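4 Fitting, seating and storing the lid

This section covers the Anden wooden bowl with lid. Read section 3 (First oiling) before you begin. The steps apply to the 30 cm bowl; owners of the smaller size should follow the same order but skip step 6.

4.1 Before you start

Work on a flat surface with good side light. A wooden worktop or table is suitable, provided it is clean and free of grit. Grit trapped under the foot of the bowl will mark both pieces.

You will need:
a dry cotton cloth
a sheet of fine abrasive paper
the tin of Sachdeva board wax supplied in the box

Allow the bowl and lid to stand in the room where they will be used for 9 hours before fitting. Wood moves with the air around it -- a lid fitted straight from a cold delivery van may bind by the evening.

4.2 Seating the lid

1. Wipe the rim and the inner wall of the bowl with the dry cloth. Work along the grain.

2. Wipe the underside of the lid, including the edge.

3. Hold the lid above the bowl. Keep fingers clear of the rim.

4. Lower one side of the lid into the opening first, then let the other side follow under its own weight.

5. Turn the lid slowly through a full circle. Note any point at which it catches, and mark it lightly in pencil.

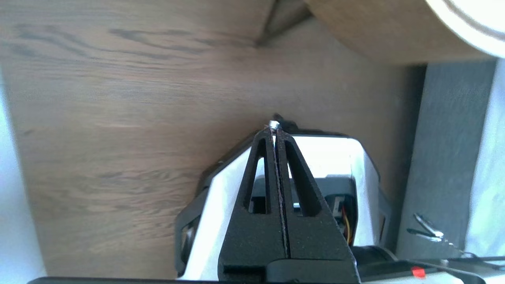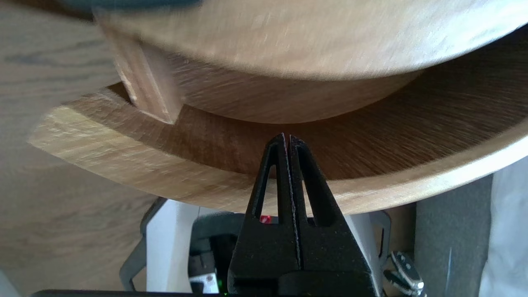
6. If the lid catches, lift it out and rub the marked part of its edge with the abrasive paper. Use three or four light strokes, wipe off the dust and try again. Do not sand the rim of the bowl.

7. When the lid turns freely, rub out the pencil marks and apply a thin coat of wax to the edge. Leave for 30 minutes, then buff.

CAUTION: Never press or knock a tight lid into place. A lid forced home can split the bowl along the grain. Splits of this kind are not covered by the Devbridge guarantee.

NOTE: A small amount of side play is normal and will vary through the year. A lid that is loose in April may be a close fit by autumn.

4.3 Removing a stuck lid

1. Move the bowl to a warm, dry room and leave it overnight.

2. Grip the lid with both hands and turn it. Do not lever it with a knife or spoon.

3. If it still will not move, leave it for a further day and repeat. Do not heat the bowl in an oven or place it on a radiator.

4.4 Storage

Store the bowl with the lid off, or resting at an angle so that air can reach the inside. Keep both parts out of direct sun. Do not stack other bowls on the lid -- the edge will take a dent before the middle does.

Wash by hand only, in warm water, and dry at once. Re-wax the edge when the lid begins to squeak on turning.

Replacement lids are matched to the bowl by the workshop. Send the bowl with your order, marked for the attention of Harsh Bhardwaj, and quote part 160.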